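Handout 3: The Shared Desk
Workspace Basics, fall section
Posted November 2018 by the course instructor
43 comments | 1,198 shares

Okay, last time we did chairs and lamps, and I promised we'd get to the desk itself. I'm going to spend most of this handout on one question: where do things live when more than one person works at the same table? I've been teaching this unit since September and it's still the one where everybody has opinions (good!), so read it with your own desk in mind and bring your gripes to class. 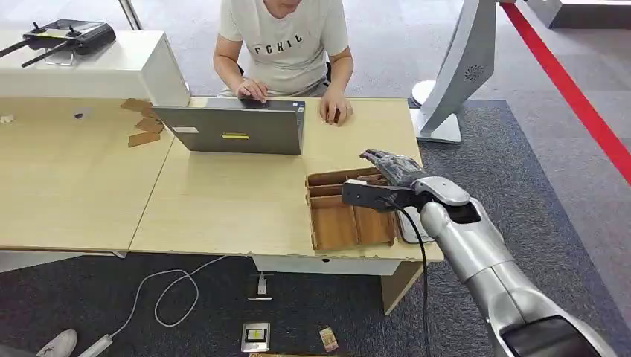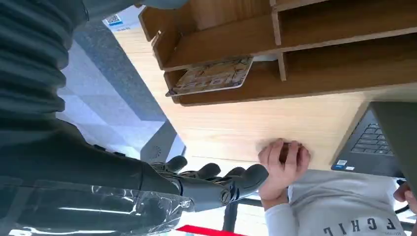 First thing, and I say it every year: start with the laptop. Wherever the laptop goes, your elbows go, and everything else has to fit around your elbows. Sit down, open it, put your hands on the keys, and then have a partner lay a strip of masking tape on the desk on either side of you. That's your working patch. It's always bigger than people guess! Anything that isn't the job you're doing right now has to go outside the tape.

Now, dividers. I love a divided tray and I will talk about it for as long as you let me. Corrugated cardboard is fine. Wood is nicer and lasts longer, but you can cut cardboard with a kitchen knife on a Tuesday night and change your mind by Wednesday. In the exercise we do in class I hand out a Grurkley tray kit, which is just flat card with slots, and you get 20 minutes to build one for the stuff in your own bag. Please don't make all the compartments the same size. Pens want long skinny ones, chargers want a square, and small loose bits want something shallow enough that you can see the bottom.

Upright compartments are a different animal. Booklets, boxes, notebooks, anything flat does better standing up, and it'll tip over if the slot is too wide (mine do, all the time). If things are leaning, either add a divider or add another book. The Wieser reading in your packet has a table of slot widths. I'd skip the first half of that reading, it's mostly about filing offices, but the table is worth copying out.

Cables. Ugh. Nearly everyone in the fall section listed cables as their number one complaint on the intake sheet, and I get it. My rule is that power comes up from one corner only. Choose the corner, put the power strip near it, and run everything along the back edge or down a leg. A long cord should be wrapped up and tied before it ever reaches the floor, otherwise your chair wheels will find it.

Two desks pushed together is its own topic and we'll come back to it in the Flellon unit. For now, just remember that the seam is a bad place for a cup, and a bad place to write. Put something heavy and boring near it.

For next class: draw your desk from above, on one sheet, with the tape lines marked. Then list 3 things that have been sitting on it for over a week. Don't clean up before you draw it, please, I'd like to see the real one. We'll swap drawings in pairs and each of you will rearrange your partner's desk on paper.

Recent handouts
Chairs, Lamps and Your Neck
The Flellon Unit: Joining Two Tables
Wieser Reading Guide
Labeling Drawers Without a Label Maker
Trernutel Shelf Exercise, Revised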